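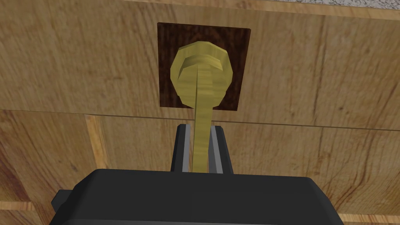

Brass-coloured knob on a dark brown square plate, light wood grain behind

Jerska cabinet knob and back plate set
Item 2774
Sold by Istberg, old-fashioned fittings for doors and drawers

I put off stocking cabinet knobs for ages. Hinges and latches I understand, but knobs are all taste, and mine isn't everyone's. Then Casimiro Nieto sent me a box of his Jerska samples and I ended up changing every handle in my own kitchen, so here we are!

The Jerska is a faceted knob in a yellow brass finish that sits on a square brown back plate. I like a plate for two reasons. It stops fingernails scratching the paint (look at any old larder door and you'll see the half-moon of wear) and it hides the ring left by whatever was there before. If you're swapping out big round knobs from the eighties, you'll be glad of it.

The flats make it easy to grip with floury hands, and my mum, who has stiff fingers, gets on with it much better than the smooth Cluvel ones we also sell. The Cluvel is still the nicer shape for a bedside table, I think, but for a heavy kitchen drawer I'd go for this one every time.

What you get
Knob, back plate and two bolts, a short one for doors and a longer one for drawer fronts. Both can be cut down with a junior hacksaw. Wind a nut on first, then cut, then wind it off again and it'll tidy the thread for you.

Fitting
One hole, straight through. Put masking tape over the spot before you drill and go gently as you come out the other side – I've split a veneer that way and it still annoys me. Square the plate up by eye with the door shut, then nip the bolt tight while someone else holds the front. Lorne Gill in our workshop puts a dab of clear silicone behind the plate on doors that get slammed a lot.

Cleaning
Warm water, a drop of washing-up liquid, dry it off. Please keep metal polish away from it, as it will take the finish off in patches and I can't swap it for you after that.

Goes with
The Tejada cup pull, item 2366, has the same finish and looks lovely on the wide drawers underneath. Order the two together if you can, so they come from one batch.

Delivery and returns
Orders go out by tracked post. Unused sets can come back within thirty days in their box. If you've cut the bolts, just tell me and I'll pop new ones in the post.

Page updated 4 January 2025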